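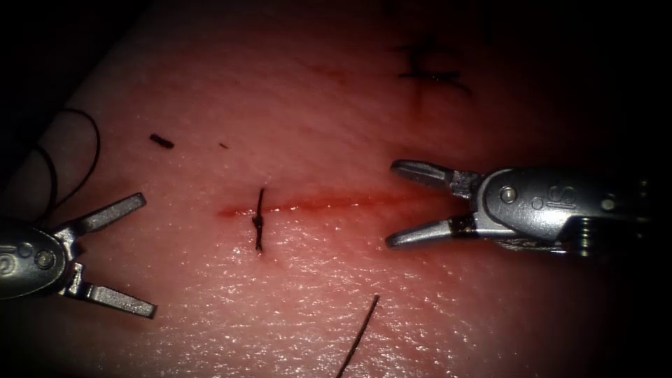
February, bench two, evening

Lost most of the afternoon to the left arm. I had one stitch down near the left end of the cut and was getting ready for the next when the left grasper stopped answering its close command. Jaws wide open, console showing them shut. The right one still worked, so I opened it, backed it off the pad and stopped there.

Error 682 on the screen. Cirilo looked it up and it only says position mismatch at the wrist. He wanted to clear it and carry on. I said no. If the console believes the jaws are closed when they are open, the next command could do anything, and one of us usually has a hand in there fishing out thread ends.

Powered down, waited, powered up. It homed fine and faulted again after 3 cycles. Swapped the instrument for the spare and got the same thing, so it is in the arm and not the tool. Ysaline thinks it is the drive cable, which was due for a check at 2,000 cycles. The log has no entry for that. I should have looked before we started.

What bothers me more is that the stop did not trip by itself. A mismatch that size is supposed to freeze both arms. The right arm moved when I told it to, well after the fault came up. Wrote that part out separately and sent it to Shih-chieh, with the log attached.

Arm is tagged out until Wenceslao can open it up. The pad goes in the bin, one stitch or not. Home by 8.

2 comments · 3 shares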